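Flemum Rotary Card Trimmer and Scoring Bed, Model 200

Home > Paper Crafts > Cutting and Scoring > Trimmers
Item no. FL-1597
Availability: In stock
Page revised Jan 16, 2007

Overview

The Flemum 200 is a bench trimmer for card makers who cut and score the same stock in volume. The cutting rail and the scoring rail share one bed and one side fence, so a sheet trimmed to size can be scored at the fold line without being moved to a second tool. The blade is a self-sharpening rotary wheel carried in an enclosed head. The head cuts in both directions.

The 200 replaces the Flemum 184. The bed is longer and the clamp bar now runs the full length of the cut. Blades and cutting strips from the 184 fit the new model. The 184 side fence does not.

Specifications

Maximum cut length: 13 inches
Maximum scoring length: 13 inches
Cardstock capacity: one sheet at 110 lb cover, two sheets at 80 lb cover
Text-weight paper capacity: six sheets
Rule markings: 1/16 inch on the fence, 1/8 inch on the extension arm
Bed: powder-coated steel, non-slip feet
Guide rail: anodized aluminum
Cutting strip: reversible, four usable edges
Weight: 5 lb 3 oz

Cutting

Set the sheet against the side fence and slide it under the clamp bar until the edge meets the required mark. Lower the bar. Press the head down and draw it along the rail in one continuous stroke. Stopping partway leaves a small step in the edge that shows on light-colored stock.

Vellum and thin foil papers should be backed with a sheet of scrap. Glitter stock can be cut but shortens blade life, and we suggest keeping a used blade for it. Do not cut chipboard, magnetic sheet or adhesive foam on this unit.

Scoring

Lift out the blade head and insert the scoring head. It has two tips. Use the narrow tip for text-weight paper and the wide tip for cover stock. For a standard A2 card, cut a letter sheet in half across the long side to get two pieces 5 1/2 by 8 1/2 inches, then score each at 4 1/4 inches. Fold with the raised ridge on the inside. Heavier stock may need two passes.

Score with the grain where the layout allows. A fold made across the grain can crack the printed surface on coated paper, and no change of tip will prevent it.

Storage

Store the trimmer flat with the clamp bar down and the head parked at the end of the rail. Standing it on end for long periods can pull the rail out of square. Any cabinet or shelf with a level floor at least 16 inches deep is suitable. Keep it away from heating vents, as the cutting strip hardens with age and heat.

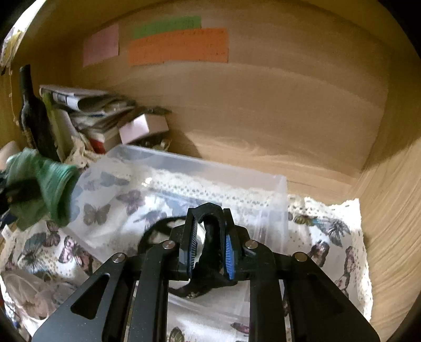

Wooden cabinet compartment, interior.

Loose blades should go back in the plastic case supplied. The spare scoring head clips to the underside of the bed. Wipe the rail with a dry cloth before putting the unit away. Do not oil it. Oil collects paper dust and will transfer to the next sheet.

Replacement parts and accessories

FL-184B Rotary blade, straight, pack of two
FL-184S Cutting strip, 13 inch
FL-196P Perforating blade
FL-196W Wave blade, shallow
FL-200H Scoring head with both tips
FL-200F Side fence with screws

Jiseck and Irstead blades use a different hub and will not seat in the Flemum head. The Vestergaard 12-inch scoring board can be used beside the trimmer, but its grooves are spaced in metric and do not line up with the Flemum fence.

Blade replacement

Park the head in the center of the rail and lift it off. Turn the head over, press the two tabs and remove the cover. The old blade will stay on the hub. Lift it by the center, place the new blade with the printed side facing out, and refit the cover until both tabs click. Make a test cut on plain copy paper. If the cut is ragged for its whole length, the blade is fine and the strip needs turning. If the cut skips at regular intervals, the blade is nicked.

Calibration

The fence is set square at the factory. To check it, trim one edge of a letter sheet, turn the sheet over along the fence, and trim again. If the second cut removes a wedge, loosen the two fence screws a quarter turn, correct by half the width of the wedge, and retighten.

In the box

Trimmer, blade head with straight blade fitted, scoring head, one spare cutting strip, blade case, instruction sheet.

Warranty

Two years on the bed, rail and clamp bar. Blades, strips and scoring tips are consumable parts and are not covered. Keep the sales receipt.

Related items: Flemum 196 Compact Trimmer, Irstead Bone Folder, Vestergaard Scoring Board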